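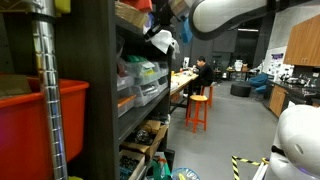
Mixed containers on wire shelving: bins, a wicker basket, clear boxes, open cardboard.

Open Wire, Mixed Boxes: A Case Against the Matching Set

By Darmawan Menon

Storage advice for shared workrooms usually begins with a purchase. The room is measured, a container is chosen, and the same container is ordered in quantity until every shelf is full of it. The result photographs well. I have worked in three rooms organized on this principle and have come to think it is a poor one for any shelf whose contents change more than twice a year.

The argument for uniform bins is one of geometry. Identical boxes stack without gaps, and a shelf of them wastes little volume. This is correct as far as it goes. The difficulty is that volume is seldom the limiting quantity in a workroom. The limiting quantity is the time a person spends standing in front of the shelf, pulling out boxes that look alike.

At Varndale, where I ran the supply side of a shared workshop until last June, we bought 30 identical gray totes with lids. Each had a label holder on the short side. Within four months a third of the labels were wrong, and the people who used the room had stopped reading any of them. A label is a claim about the contents made on the day it was written. It requires upkeep, and upkeep in a shared room is done by whoever is most annoyed.

A mixed shelf carries its information differently. The red-orange bin is the red-orange bin. A wicker basket on the upper shelf can't be mistaken for the clear boxes under it, even from across the room and even by someone on a first visit. An orange lid on a clear bin does the work of a label and does not peel. When someone asks where a thing is, the answer is short: the basket, or the one with the orange lid. No numbering scheme I have used gave directions that quick.

Clear plastic deserves separate mention. Translucent walls don't show what an object is with any precision. They show color, and they show how full the box is. Both are useful. Green through the wall of a bin is enough for a person who already knows that the green items live there, and fill level is the one fact an opaque tote never gives up without being opened. I would put consumables in clear bins before anything else, and I would leave the lids off the ones opened daily.

Then there is the cardboard box. Most guides treat it as a temporary condition to be corrected. I disagree, with limits. Cables are the standard example. A tangle of black cables in an open carton looks like neglect, and the usual remedy is to coil each one, tie it, and hang it on a peg. I timed this once on a set of 20. Coiling and tying took longer than a month of pulling cables out of the carton had taken. If cables are borrowed singly and returned in a hurry, the carton is the correct container. If they go out as a set, tie them.

The limits are these. Cardboard should sit on the lower shelves, where a failed bottom drops its contents a short distance. It should not hold liquids or anything oily. The flaps should be cut off or folded fully down, as a half-open flap hides the contents and catches on the shelf above. A carton that has softened at the corners should be replaced, and the replacement costs nothing.

Chrome wire shelving suits this approach better than solid shelving does. The posts are ribbed so that shelf height can be changed, and a mixed set of containers needs varied heights. Dust falls through. Cloths can be hung from an upper shelf, which I prefer to a drawer of folded ones that go unused. The known fault of wire is that small items drop between the rods, and the fix is to keep small items boxed. Rated load is seldom a concern with light supplies, but the rating printed on the carton assumes an even spread, so a unit marked for 200 pounds per shelf should not carry all of it at one corner.

I will concede two points. The floor at the base of the shelf is the weak part of any such system. Bags and round containers collect there, and they collect faster when the shelves above permit variety. The only control I have found effective is a low bottom shelf and a person who objects. The second point is that uniform totes are better for archives. At Muton the tax records sat in matching boxes for years and were no trouble, and the boxes were no trouble either, as they were opened once.

The cost comparison is short. The totes at Varndale came to $225. The mixed shelving that replaced them used containers already in the building, and the only purchase was one extra wire shelf. Six of the totes are still in service, with the lids removed, and two of those have acquired colored tape on the rim.

Anyone setting up a new room should leave the containers for last. Put the supplies on bare shelves in whatever they arrived in and work that way for a month. Replace a container when it fails, and pick a replacement that doesn't resemble its neighbors.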